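4.2 What people told us about pacing

Figure 4. Work table with yellow trays and a steel tray.

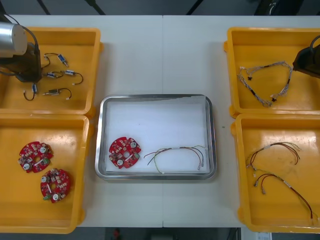 I came into the interviews expecting to hear mostly about breathlessness, and that's what I'd built the first version of the topic guide around. Four interviews in, I threw half of it out. People did talk about their breathing, but what they really wanted to talk about was sums. How much can I do before lunch? If I have a shower, can I still ring my sister? One woman in the Wescombe group called it "living on pocket money", and after that I heard some version of the same idea in nearly every recording.

Of the 74 people we spoke to, 47 said they had been told to pace themselves by a doctor or nurse. That sounds good until you ask what they were told to do. Most couldn't say. They had been given the word and perhaps a leaflet (the same leaflet, I think, judging by how often the picture of a battery came up) and then sent home to work it out. Several had worked it out very well indeed! A retired bus driver kept a notebook by the kettle with a tick for a good hour and a dash for a bad one, and he could tell me which week in September he'd stopped being able to manage the stairs twice in a day.

I should say something about the postal survey here, as the two don't quite agree. We had 1,355 forms back across the Grinberg and Wescombe areas, and on paper a much bigger share of people ticked "I pace my activities most days". My co-author Riaan Joubert thinks the interview group were simply iller, and he may well be right, given that they mostly came to us through the fatigue clinic. I lean towards a duller answer: the question was badly worded. "Pace" can mean resting before you need to, or it can mean collapsing on the sofa afterwards, and I suspect plenty of people ticked the box for the second one. I would have done.

Work was the sore point. People in jobs with set hours found pacing close to impossible, however kind the manager was. A phased return usually meant shorter days, all of them spent at full tilt, and what they'd wanted was the same day with gaps in it. Two people had managed to get that. Both had asked in writing, and both were still in work when we rang them back. I wouldn't hang a policy on two phone calls, but I'd like someone to follow it up properly.

Then there's the matter of being believed, which crept into conversations that were meant to be about something else. People described saving up energy for an appointment, getting there looking perfectly well, and being told so. They then spent the next few days in bed, where no doctor saw them. We had no question on this at all in the first topic guide. It went in after the Valentini pilot, under "other", and by the end it was taking up more of the tape than sleep and diet put together.

I'll come back to the family members' accounts in 4.3, where the picture gets rather more tangled.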